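Grocery test (gripper comparison)

From the Welthorpe Manipulation Wiki

The grocery test is an informal procedure for comparing robot grippers by having them handle produce and the bags that produce comes home in. It was drawn up at the Welthorpe workshop by Danilo Lagman, who had grown tired of seeing grippers praised for their skill with wooden cubes. It has no official standing, a fact its users mention less often than they might.

Background

Before the grocery test, Welthorpe compared grippers with a set of machined blocks. The blocks were all the same weight and had flat sides, and every gripper the workshop owned could pick them up. The scores were excellent and told the buyer very little. Lagman's first draft of a replacement, circulated on 3 August 2020, ran to 12 pages, two of them on the choice of fruit. It was later cut down to something that fits on the back of a door.

Procedure

A full run has 98 attempts, split between firm objects and soft ones. The number was meant to be 100, but the original score sheet ran out of rows, and by the time anyone noticed there were too many results on file to change it.

In the firm half, the arm reaches into a container, closes on a single item, lifts it clear and sets it down on the table. A wrist camera is required. The usual trouble is the walls: a pair of fingers that opens wide enough for a large fruit may not fit beside it once the fruit has rolled into a corner, which is where fruit likes to be.

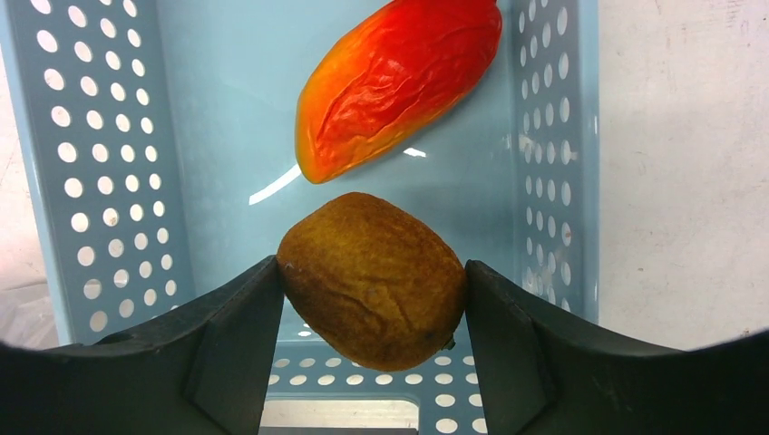
Kiwis are the preferred small item. They are close to the right size for most two-finger grippers, and the fuzz gives a rubbery pad something to hold. Their shape is the hard part. Gripped across the short way, a kiwi tends to sit still; gripped end to end, it can turn between the pads during the lift, and a turn of more than a quarter is scored as a partial. Larger fruit such as papaya is used to find out how much opening a gripper really has, as opposed to how much is printed on its data sheet.

The soft half

The second part uses plastic bags, and it is the part people complain about. A bag has no fixed shape, weighs next to nothing and looks different after every attempt, so a grasp that did well once cannot simply be repeated. The arm must pinch the bag, raise it and hold it for a slow count of five. Handles count as part of the bag. So does a hold on a single layer, a ruling that was argued over for most of a November and is still brought up at lunch.

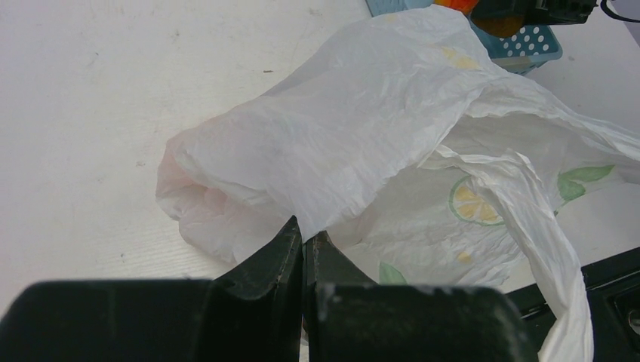 Fingertip shape matters more here than force. Narrow, angled tips can get under a fold and close on it. Broad pads tend to push the plastic along the table until it bunches up, and then take credit for the bunch. Thin plastic is also hard on cameras, especially pale plastic against a pale tabletop, and depth readings should be treated as a polite suggestion.

Results

The best-known use of the test is the comparison between the Grirnell parallel gripper and the Senham, which has softer fingers and a much longer manual. The Grirnell did better with bags. The Senham did better with fruit and left fewer dents. Supporters of each have since cited the test as proof of their position.

Criticism

The Buenaventura lab, which ran the test on its own arms, has pointed out that fruit ages. A kiwi on its second day of testing is softer than it was on its first, and a gripper tried late in the week may get an easier or a harder time depending on its pads. Buenaventura suggested artificial fruit throughout. Welthorpe replied that artificial fruit is allowed but must be noted on the sheet – there is no column for this.

See also

Block test (retired)
Finger pads, cleaning of
Wrist cameras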